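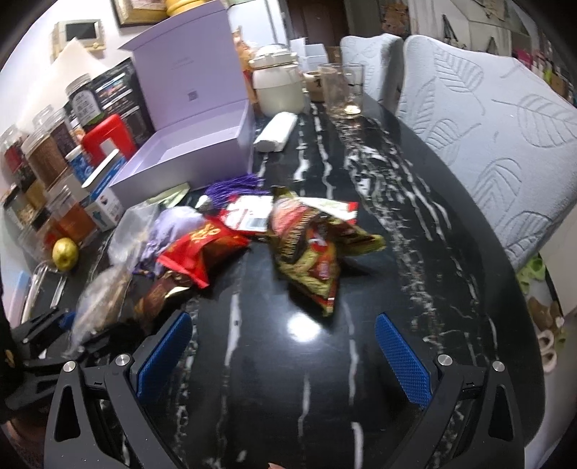

Clearing up after a snack swap, a thread. We do one every May and one in early March, and this time it was my turn to have it at my place. Posting my notes now, while I still remember what I did.

The swap is simple. Everyone brings snacks from a shop they don't normally go to, everything goes on the one table, and you take home whatever you didn't bring. I set the limit at 34 packets in total. We went over.

The table is a glossy black one with white and tan veining. I bought it secondhand from Stendwood. It looks good and it is a poor surface for snacks. Every crumb shows and every greasy fingertip shows, and you find them all when you turn the big light on.

So the order matters. Bags first, then small wrappers, then shredded paper, then the wipe. If you wipe early you end up doing it twice. I did it twice last May.

Chip bags: shake them out over the sink, then flatten them from the bottom up so the air leaves through the top. Fold in thirds. A folded bag tucked into another bag stays folded. A crumpled one opens up again in the trash and takes up half of it.

Our town doesn't recycle the shiny kind. I checked the list again on Saturday and it's still no. Plain clear bags can go to the bin at the grocery store if they have no food in them.

Clear bags with something still in them are the ones I go slow on. Roll the top down, put a clip on it, and write on a piece of tape what it is. By Wednesday you will not remember whether it was the salty one or the sweet one.

I have a bag of clips from Hekotberg, 30 in a pack. They are small and a bit stiff, but they hold. Clothespins also work if you roll the bag tight enough. Rubber bands dry out and snap in my cupboard, so I quit using them.

The purple shredded filler is worth saving. Pick it up in one bundle with both hands, shake it once over the trash, and put it in a paper bag. Do not vacuum it. It wraps around the roller and then you're sitting on the floor with scissors.

Foil wrappers I smooth flat with the back of a spoon and look at before throwing out. Last year a piece of chocolate went into the trash still in its wrapper and I only found it when the bag leaked.

Gift boxes get emptied, wiped inside with a dry cloth, and kept if the lid still fits. I use them for tea and batteries (separate boxes). If the lid is bent I cut the box up for the paper bin.

For the table itself: dry brush first, small dustpan held under the curved edge. Then a damp cloth with one drop of dish soap, then a dry one. Go along the length of it. Circles leave marks on a black surface and you see them the next morning.

Leftovers go in two tubs. The Nasska tub has the locking lid and gets anything crisp. The older Pešek tin gets wrapped candy, which doesn't care about air. Both on the second shelf, where people can reach them without asking me.

Somebody asked what the whole thing weighs. I put the unopened things on the kitchen scale afterward, in two goes, and got almost 2000 grams. The opened ones came to 800. That is more than our household eats in a month, so a bag is going to work with me tomorrow.

Changes for May: one trash bag taped to the table leg from the start, clips out before anything gets opened, and a tablecloth. I have a tablecloth. I didn't want to cover the table.

March 10, 2024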